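A mão que lava a louça

Junho
Por Guilan Fang

Imprimir | Enviar por e-mail

Segurar uma esponja parece pouca coisa. Para quem compara garras robóticas, é um dos testes mais chatos que existem: o objeto cede, muda de forma conforme a força aplicada e precisa continuar preso enquanto é empurrado contra outra superfície. Foi com esponja, bancada e pia que a equipe da Postudbridge passou as últimas semanas, tentando decidir qual par de dedos vai equipar a próxima versão do seu braço doméstico.
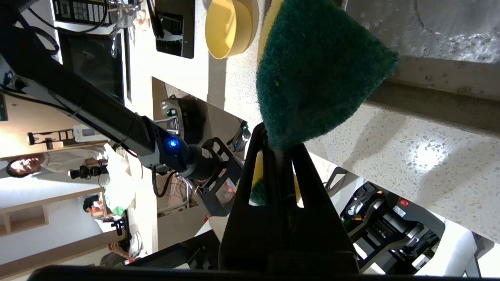
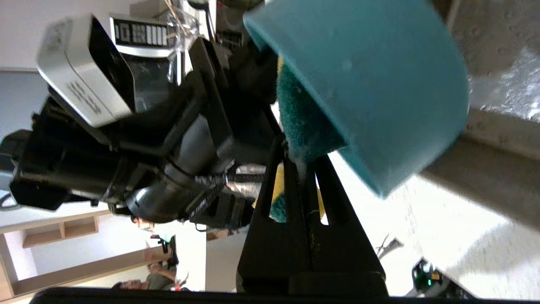
Esponja de duas camadas presa entre os dedos pretos da garra, vista pela câmera do punho.

A empresa recebeu dois candidatos. O primeiro é da Nuvico, com dedos longos e afilados, recortados para perder peso. O segundo vem da Yüksel, com dedos mais curtos e largos, revestidos de borracha na ponta. Os dois usam o mesmo flange, o que permite trocar um pelo outro em poucos minutos, sem recalibrar o braço inteiro. A câmera do punho fica onde está.

Jinfeng Li, responsável pelos ensaios, começou pelo que chama de pegada em repouso. O braço desce, fecha os dedos, sobe e espera. Se a esponja não escorregar nem girar, a tentativa vale. Foram 2.272 tentativas no total, divididas entre as duas garras e repetidas com esponjas novas e gastas.

“Com a esponja nova quase tudo funciona”, diz Li. “O problema começa quando ela perde a firmeza. O dedo fecha mais do que o controlador esperava e a peça sai por baixo.”

Das 2.272 tentativas, 1.671 foram consideradas boas. A garra da Nuvico se saiu melhor quando a esponja estava em pé, encaixada fundo entre os dedos. A da Yüksel levou vantagem com a esponja deitada na bancada, posição em que os dedos longos precisam entrar quase na horizontal e às vezes raspam na superfície antes de fechar.

A segunda parte do ensaio é a que interessa ao produto: esfregar. Aí a garra precisa transmitir força sem esmagar o que segura, e o braço precisa perceber que encostou em alguma coisa. Foram separadas 692 passadas para essa etapa, todas em objetos de cozinha. Li prefere plástico a louça nos testes, por motivos que dispensam explicação a quem já varreu cacos de um laboratório.

O controlador é o mesmo para as duas garras, um módulo da Skindo que lê a corrente dos motores e estima a força nos dedos. A estimativa é razoável em objetos rígidos. Em espuma, atrasa. A equipe acabou limitando a velocidade de fechamento a 40 por cento do máximo, o que deixou o ciclo mais lento e reduziu bastante as quedas. Com dedos sensorizados o limite talvez não fosse necessário, mas o custo por unidade sobe e a limpeza complica — há mais frestas por onde entra água com detergente.

A água, aliás, pesou mais na discussão do que se previa. Os recortes nos dedos da Nuvico deixam escorrer, mas guardam fiapos da fibra verde. A borracha da Yüksel é fácil de limpar e começa a descolar na borda depois de muitas horas de uso. Li anotou os dois defeitos na mesma página do relatório e mandou cópias aos fabricantes. A Yüksel respondeu com uma cola diferente. A Nuvico ainda não respondeu.

Outro ponto é a visão. Com os dedos longos, a câmera do punho perde uma parte central da imagem, justamente onde a ferramenta encontra o objeto. O programa compensa com as câmeras externas, que por sua vez ficam tapadas quando os braços se cruzam. Encurtar os dedos ajuda a câmera e tira alcance dentro da cuba da pia. Os engenheiros estudam inclinar a câmera alguns graus, mudança que obrigaria a refazer parte dos dados já coletados.

Por enquanto a preferência é pela garra da Nuvico, com uma ponta de borracha adaptada. O protótipo dessa combinação está sendo usinado, e Li quer repetir com ele a série da esponja gasta antes de passar aos talheres.

Leia também
Cabos por dentro ou por fora: o que muda na manutenção de um braço
Calibrar câmera de punho sem parar a linha
Controladores de força: três módulos na bancada
Por que os dedos de borracha envelhecem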